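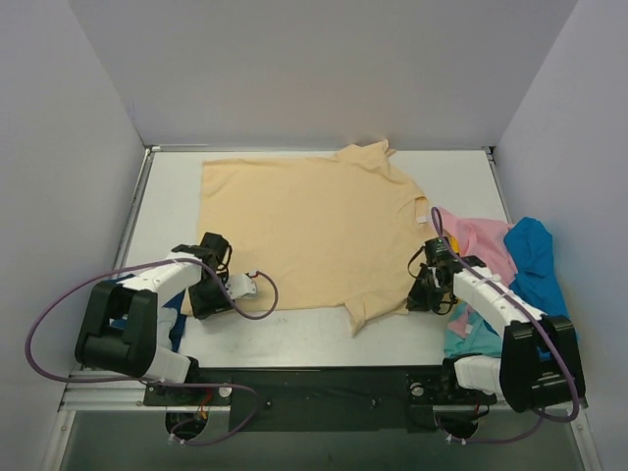
The folding bench at the Zetcombe workshop finally has both its arms, and I've been grinning about it all week! Aarti Srivastava and I bolted the second one to the rail last Tuesday-ish evening (okay, it was nearly midnight) and went straight for the laundry bag. We started with the peach t-shirt, laid out flat with the collar up toward the right, and left the pink and blue ones heaped against the wall for later. I'm still not in love with my cable routing. Those purple loops look great, but the left one swings way out to the side of the table and I keep catching my sleeve on it.

The joints are printed from the Dinsa files with a few changes of mine, mostly fatter screw bosses, as I cracked two of the originals. All in, I've spent $481 on motors and $12 on a bag of screws that were the wrong length. The walls were Hagos Abdella's idea. He wanted plain grey so the light stays even, and I grumbled, and he was right.

Next job is the grip. Thin cotton bunches up at the collar and the jaws don't always get hold of just one layer, so Kalkidan Yilma is casting me some softer finger pads. After that it's sleeves, which I'm dreading a little. If you've got old shirts you don't mind losing, especially kids' sizes, drop them in the bin under the lathe shelf. Anything with buttons can wait until April, please!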